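The wagon turned over to 64,000 miles on the way home from my sister's, and I decided it was finally time to do something about the headlights. They had gone that cloudy yellow color, like old tape, and on the county road past Brukside I had started leaning forward over the wheel as if that would help me see the deer any sooner.

I'd been putting it off since December. Back then Herman Oei, who sold me the car, told me I could either buy new lamps or spend a Saturday with some sandpaper, and I nodded politely and did neither one. New lamps were more than I wanted to put into a car this old, so sandpaper it was!

The kit came from Contreras, the parts place across from the feed store, and the young man there was very patient with me. You tape off the paint all the way around the lamp (use more tape than you think you need, I went around twice), wet the lens, and start sanding side to side. Mine had three grades of paper, and the finest was marked 4,000, which felt like nothing at all in my fingers. The water runs off milky at first and I had a bad ten minutes when the whole lens went white and I was sure I'd ruined it. Keep going. Keep it wet, too – I got lazy on the driver's side and had to go back over a scratch.

Ilham called in the middle of all this to ask about Sunday supper, and I stood there dripping and talking for half an hour, so don't let me tell you how long the job takes. I truly have no idea.
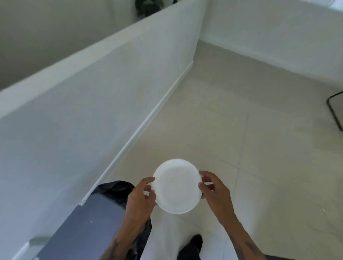

After the sanding comes the polish, and after the polish comes the sealer, and please don't skip the sealer. The bare plastic will only go yellow again in the sun. I wiped mine on in straight lines, left the car in the garage overnight and didn't touch it, though I did go out twice in my slippers to look.

The passenger side came out beautifully. The driver's side has one small hazy spot in the lower corner that I can find if I look for it, and of course I look for it every time I walk past. Still, I drove out past Brukside last night and sat back in my seat the whole way. Next I'd like to do something about the smell in the trunk, so if any of you have had luck with that, please leave me a note in the comments.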